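Section 7 of the Plastau two-arm bench guide, revised in August after the Budlow stoppages. It replaces the older text on Fault 49, which told you to restart the controller and carry on. Please don't do that.

## 7.1 What Fault 49 claims to be

The Clerkura controller shows Fault 49 as "Wrist image lost, arm held". The supplier's notes treat it as a software timeout. We have our doubts. At Budlow the log held 193 of these stops before anyone put a hand on the cable, and once Wycliffe Nzioka did, he could bring the fault up at will by moving the loop near the plug.

That doesn't prove every Fault 49 is a cable fault. It does mean that a restart which clears the message has told you very little. The connection can come back by itself when the arm changes position, and go again on the next reach.

The word "held" also deserves some suspicion. It applies to the arm that lost its picture. The other arm may go on with its own move, and on the older settings it does. Two of the stops at Budlow ended with the grippers touching. Damage was limited to a scraped finger cover, but the screen said "held" throughout.

> **Caution:** Treat Fault 49 as a stop for both arms, whatever the screen says. Press the emergency stop before you reach into the enclosure. The pause button on the tablet isn't a safety stop.

## 7.2 Before you touch anything

Most of the useful evidence disappears in the first minute, usually because someone straightens the cable to be helpful.

1. Press the emergency stop. Check that both status lamps have changed.
2. Leave the items where they are, including anything between the fingers. A held item may drop when power is removed, so keep your hands out from underneath.
3. Save the last image from the working wrist camera. Use **Save still**, not **Save run**, as the second option can overwrite the fault log.
4. Look at how the cable lies on the arm that faulted. Note whether it loops freely or is trapped behind a gripper.
5. Write down the task name and what the job record says was finished. You will need this in 7.4.

The saved still won't show you everything. The fingers take up a lot of the view, and the items being sorted are seen through the gap between them. Small things such as pens and the stapler are easy to lose behind a finger, so use the still as a record of position and do your real checking by eye. 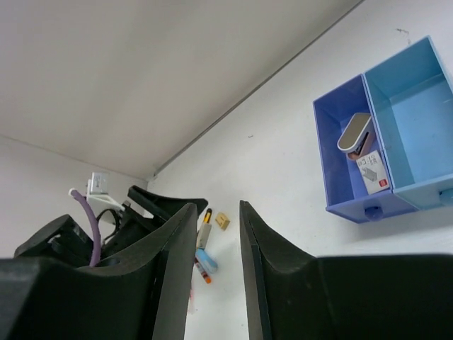

## 7.3 Checking the cable and plug

Carry out these steps with the power isolated. If your bench was fitted by Sikora, the isolator is behind the lower cover and the key should be with the shift lead.

1. Follow the purple cable from the camera back along the arm. Look for flattened patches, tight bends and shiny marks where the sleeve has rubbed.
2. Check that the plug is fully home. A plug can look seated and still move under a fingertip, so touch it.
3. Check the camera bracket. If it rocks, tighten it before going further. A loose bracket pulls on the plug every time the wrist turns.
4. Turn the wrist slowly by hand through its whole range. Stop if you feel resistance. The cable should keep some slack at both ends of the turn and shouldn't ride over the finger.
5. Bring the two arms near each other by hand, as they would be during a shared pick. See whether the loop on one can catch on the gripper of the other.

Step 5 isn't in the supplier's procedure. Rohani Mandagi added it after watching an arm pass every single-arm check and then fault on its first shared job. We'd keep it even if the supplier drops its objection that the step is "outside normal use". Shared picks are what the bench was bought for.

When you do it, put the arms in the positions the job really uses. A tidy parked position proves nothing. One arm reaching across towards the wall, with its cable looping out to the side, is the case to worry about, particularly when the other gripper is working low over the pens.
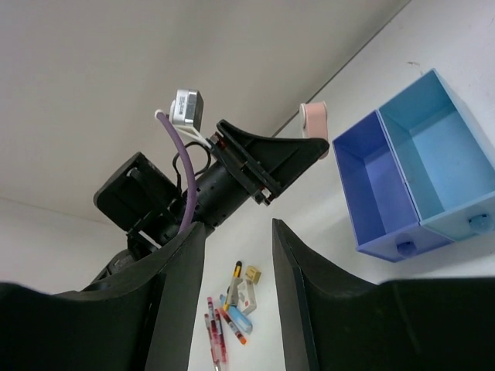 If the loop can reach the other gripper at all, it's too long or clipped in the wrong place. Don't shorten it by winding it round the wrist. That was tried, and the next fault was a broken conductor inside the sleeve. Move the clip back along the arm and repeat steps 4 and 5 until the cable clears.

> **Note:** The supplier rates the replacement cable for 1000 hours of movement. We haven't seen the test behind that figure and don't know how sharp a bend it used. Inspect on condition and ignore the hour counter.

Don't fit cable ties directly over the sleeve. Use the soft clips, size 4, with the opening facing away from the fingers.

## 7.4 Don't trust the job record

When the picture drops out near the end of a move, Clerkura may mark that move as finished. It records the command it sent and has no way of knowing where the item went. Elibariki Magesa found a run marked complete with the stapler still on the table.

1. Open the job record and the bench layout side by side.
2. Look in both compartments of the blue organiser. Compare what you find with the record, item by item.
3. Look behind each gripper and along the foot of the wall. Pens roll.
4. Correct the record by hand. Enter "not confirmed" for anything you didn't see in its place yourself.
5. Clear the items off the table before restoring power, unless the job sheet tells you to resume from the fault.

Resuming is rarely worth it. The controller plans from the last image it accepted, and that may be older than the time stamp suggests.

## 7.5 Returning to use

1. Refit the covers and remove your tools from the enclosure.
2. Restore power at the isolator, then release the emergency stop.
3. Set both arms to slow speed. Check the setting on each one, as the tablet sometimes changes only the first.
4. Open both wrist images. Move each arm in turn and watch for freezing as well as blanking. A frozen image doesn't always raise a fault.
5. Run one shared pick with the table clear, keeping a hand by the emergency stop.
6. Run the same pick again with items in place.

If Fault 49 returns during steps 4 to 6, isolate the bench and label it out of use. Send the saved still, the fault log and your cable notes to Wekesa Ondieki. A request for "another restart" from the support desk can be politely declined.

A clean test means the fault didn't appear during that test. Write "no fault seen" in the log and leave the "repaired" box blank unless you found a defect and replaced the part.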